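Boards > Builds and Methods > Data collection > Handheld gripper demos: does the calibration wave matter?

Print this thread | E-mail this thread

velcro_otter
Right, I've been meaning to write this up since August. We've been collecting demos with handheld grippers for the Clarna project and I wanted to know if the slow wave past the marker at the start of each session earns its keep. You know the one, everybody hates doing it. So we recorded 202 demos, split them into 2 piles, and trained the same policy on each. One pile had the wave at the start, the other went straight into the task. Same people, same room, same objects.

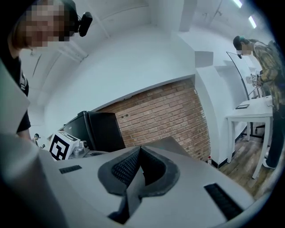
The pile with the wave won, and by more than I'd have bet! The policy trained without it kept drifting to one side on the reach, and it got worse the longer the demo ran. Grasping once it got there was pretty much the same for both. I was so sure it'd come out a wash that I'd half written the email telling everyone to stop bothering.

mudlark_pete
Nice one, but how many training runs per pile? If it's one each I wouldn't trust it as far as I could throw it. I've had two runs off identical data look like they came from different planets.

velcro_otter
3 seeds each. The drift showed up in all of them without the wave, and in none with it. I know that's not loads, but it's the direction of it that got me.

Welington Leite
I'm going to be awkward here. I don't think you've tested the wave. I think you've tested whether your tracking has had time to settle before the task begins, and you'd get the same thing by standing still in front of a decent bit of texture for the same length of time. We dropped the wave at Vieira and did a slow look round the room instead, and our maps were fine. You need a third pile.

velcro_otter
Hmm, that's fair, and a bit annoying. We did talk about a third pile and then ran out of patience (and biscuits). My worry with just looking round the room is that the wide lens sees an awful lot of stuff that isn't the room. 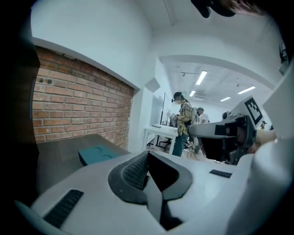 Scale is what I think the marker gives us and a look round doesn't. Without something of known size the map can come out a touch big or small and you'd never spot it until the arm reaches short. And our views are busy: the gripper's own body fills the whole bottom half, then you've got people standing about in the middle distance, one of them in a plaid shirt with a headset on, and none of them are going to hold still for your tracker. The brick wall is lovely for features, I'll give you that, but brick looks like more brick. I'd still mask the people out either way.

mudlark_pete
Masking people is a faff and I've never seen it help much. The tracker chucks out most moving points by itself. I'd mask the gripper body and leave it there.

velcro_otter
We do mask the body, have done from the start. Could try both I suppose.

Welington Leite
Scale you should be getting from the motion sensor, if you trust its timing. Do you?

velcro_otter
Er. Mostly? I'll check the offsets before I argue any more. If they're off, that could be the whole sideways drift and I'll be buying the biscuits.

tansy_b
Please post the numbers when you've got them, good or bad. We're about to start collecting at Wuriron and I'd love an excuse to skip the wave, but I'm doing it until someone runs that third pile.

Related threads
Velaleo marker boards, matt or gloss?
Fisheye masks: share yours
Checking camera and motion sensor timing
How long should one demo be?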